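Homorton puts two-armed robot through breakfast chores to build training set

Feb 23, 2024 | By Rizal Wibisono
2 min read

Homorton has recorded 3,626 demonstrations of simple kitchen tasks for a learning system it calls Harasym, the company said Friday. The work began in December and is being done on a pair of robot arms at the company's Flistonel lab.

Each demonstration is one short run of a task, such as moving a cup or setting a bowl in a new spot. A person guides the arms, and the system stores the camera views along with the position of every joint.

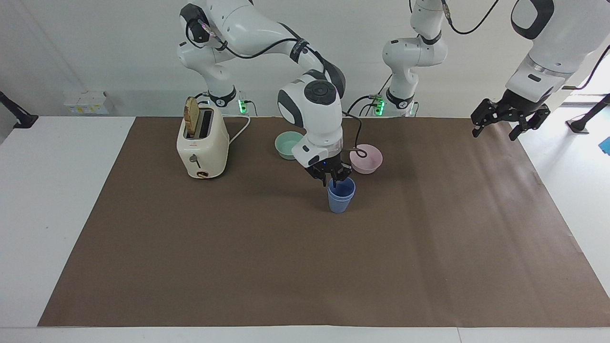
The current round uses cups, bowls and a toaster on a table covered in brown paper. Operators change the layout between runs so the system does not learn to reach for the same point every time. Three operators share the work, and a good day yields roughly 443 usable runs.

"Cups are harder than people think," said Radymyr Horobets, who leads data collection at Homorton. "You can take one by the rim or by the side, and we want both in the set."

Runs are checked before they are added. A run in which an object is dropped is kept but labeled separately, Horobets said.
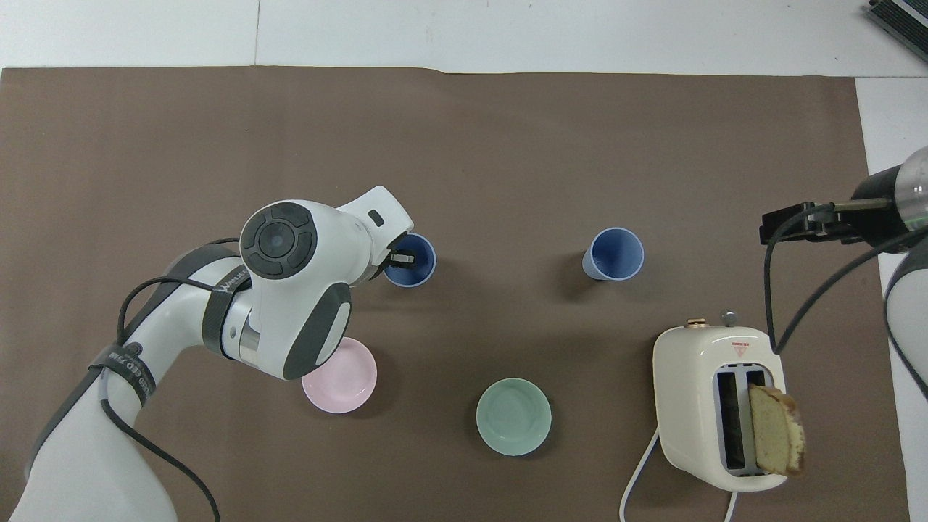 Why not collect the examples in simulation?

Homorton uses simulation for early tests, but Horobets said contact between the fingers and thin objects is still hard to model well. The lab wants real runs for any task that involves gripping.

The full set will cover 11 tasks. Homorton has not said whether it will release the data outside the company.

Related
Hulason opens second test floor for warehouse arms
What counts as a failed grasp?
Flistonel lab adds evening shift for operators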